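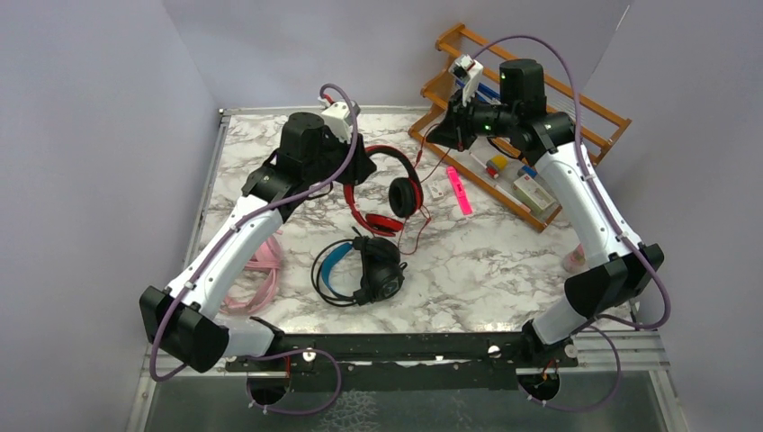 Mon 2 December

Third day with the Clerilent on trial and I've finally stopped flinching every time it wakes up. It's a two-arm kit, sold as a bench helper for small workshops and schools, and Jovent are letting us have it for 25 days before we have to say yes or no. I said no in my head back in October when I saw the price, so I'm trying very hard to be fair now it's here!

Today was tidying. I gave it headphones, which I thought was a bit mean of me - all that trailing cord, and a headband is a daft shape to get hold of. The red pair took six goes before it got a decent lift. The pair with the blue band went better, apart from a wobble over the ear cups. After that I let it loose on the small stuff by the rack, and it got the pink highlighter first time (I cheered, quite loudly, and frightened the people downstairs).

Things I don't like so far. The purple cables have to be clipped along the arms just so, and the booklet gives that one drawing the size of a stamp. The software wants updating every single morning. And the support line is only open till 18 minutes past four, I swear, I timed it.

Things I do like: it's quieter than the Povelier one we hired last year, setting it up took me an afternoon with one tea break, and the bar the arms bolt to is rock solid. I leant on it by mistake and nothing budged.

The full package is 659 a month with the service plan, which is a lot of money for picking up headphones. Tomić do something similar without the plan and I've asked them for a quote. Tomorrow I want to try it on the slatted rack properly, top shelf and all, if the update doesn't eat the morning again. Must remember to bring the long extension lead from home.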